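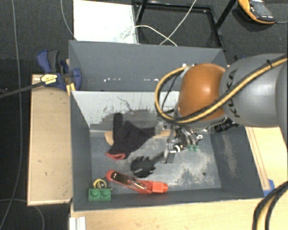 Fig. 3. Divided bin with mixed items in the larger compartment.

3. Loading the divided bin

This section covers the gray Haberkorn bin, part no. 2589, used at the Grallton sorting bench. For the small-parts tray, see Section 4. For lids and stacking, see Section 6.

3.1 Before you start

1. Place the bin on the bench with the narrow compartment at the back and the larger one toward you.
2. Check that the floor of both compartments is clean. Wipe out sawdust, crumbs and loose thread with a dry cloth.
3. Read the item list clipped to the order sheet. Household and workshop items may share a bin if the list says so.
4. Set aside anything longer than the larger compartment. It goes on the open shelf.

CAUTION: Stop the bench and wait for the green lamp before you put your hands in the bin.

3.2 Placing the items

1. Put heavy hand tools in first, near the front wall. A hand plane, like the red one in Fig. 3, goes in lengthwise. Turn the depth knob back until the blade no longer sticks out of the sole.
2. Add wooden items next and lay them flat. Check each one for splinters and remove any price stickers.
3. Add kitchen utensils. Pasta servers, ladles and spatulas lie on their sides or backs, whichever is steadier. Handles may cross other items.
4. Put gloves and other soft goods in last. A glove may rest on top of a harder item, as the black one with the red-edged cuff does in Fig. 3. You do not need to fold it or straighten the fingers.
5. Look along the top edge of the bin. Nothing heavy should stick up above the walls.

Note: Items do not have to be in rows. Overlap is fine as long as each item shows in part from above.

CAUTION: Hand planes have sharp blades even when backed off. Pick them up by the body and keep your fingers away from the mouth.

3.3 The narrow compartment

Use the narrow compartment only for items marked N on the list. Do not use it for overflow from the larger side. If the larger compartment is full, start a second bin and write the same order number on both tags.

3.4 Weight and tags

The loaded bin must not weigh more than 19 kg. Weigh it on the floor scale and write the result on the tag. Vemonance orders take the white tag, and Trirnilex orders take the blue one with form 1251 folded behind it.

3.5 Unloading

1. Stop the bench and wait for the green lamp.
2. Lift out soft goods first and shake them over the waste tray.
3. Take out utensils by the handle.
4. Take out wooden items, then hand tools.
5. Check the corners for screws and small offcuts.
6. Return the empty bin to the rack. Racks hold 30 bins.

Report a cracked wall or a loose divider to Sieglinde Sperling at the parts desk and put a red sticker on the bin. Do not tape over cracks.

Section revised 21 Aug 2023. Replaces the loose sheet kept in the bench drawer.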